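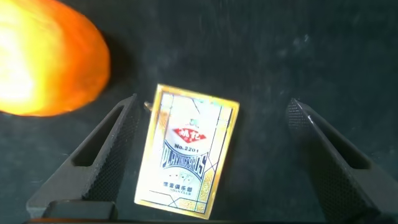

Playing Cards and Their Box

A page for younger visitors from the Flirkden Museum of Games

A pack of playing cards is a set of thin cards, all the same size. One side of each card shows its value. The other side, called the back, has the same pattern on every card, so that other players cannot tell which card you are holding.

What is in a pack?

A standard pack has 52 cards in 4 groups, called suits. The suits are hearts, diamonds, clubs and spades. Hearts and diamonds are usually red, and clubs and spades are usually black. Each suit has 3 picture cards: the jack, the queen and the king. Many packs also include 2 jokers, which are left out of most games.

Why do cards have a box?

The box keeps the cards flat and clean. A bent or marked card can be recognised from the back, and this spoils the game. The box also tells the buyer what is inside. It may carry the words "PLAYING CARDS", a number such as "No.2201", and writing in more than one language. Some boxes have a shiny gold border and a small drawing of cards spread out like a fan.

Cards in the museum

The museum holds over 700 packs. They are kept in the Lagman Room, on the first floor. Children may handle the packs on the Wedano Table, where the rules of Snap and Pairs are also provided.

Please remember:
Wash and dry your hands before you play.
Do not bend the cards.
Count the cards before you return them to their box.

Page last reviewed: 2018-06-18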